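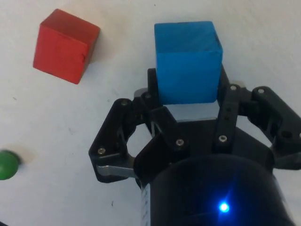
Wanda Doucet would like the coloured cubes kept out of the general toy bin, and after last month's sort we agree with her. The blue and red wooden ones now have their own tub on the second shelf, with a lid. Balls, including the green one, go in the net bag on the hook.

We have 36 cubes on the books for borrowers. A set goes out for three weeks and can be renewed once if no one is waiting. Please wipe the cubes with a damp cloth before bringing them back, and don't soak them, as the colour lifts and the corners swell. Small nicks are fine. If you find a splinter, put the cube in the repair tray by the door and Junaid Usmani will sand it.

Spare tubs are still needed, any colour, with lids that fit. Leave them at the desk before noon.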